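My shelves hold 582 books now, and the dust finally got to me in March. I do them one shelf at a time, and I don't use polish! 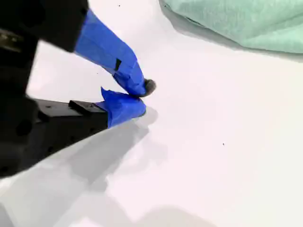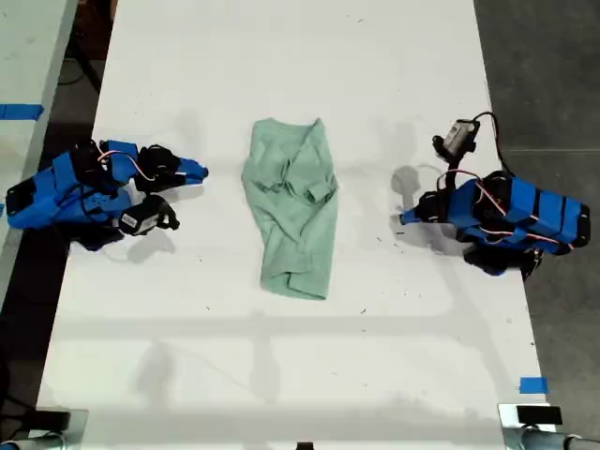

Paperbacks want a dry cloth and a light hand, spine to fore-edge, with the book held shut. Old cotton is best (I cut up worn-out T-shirts), and a pale color like that mint green is great because you can see right away when it's time to switch to a clean bit. Musty ones go in a lidded box with baking soda for a week or so.

© Helmi Hakala, Hinbridge | Contact | Back to top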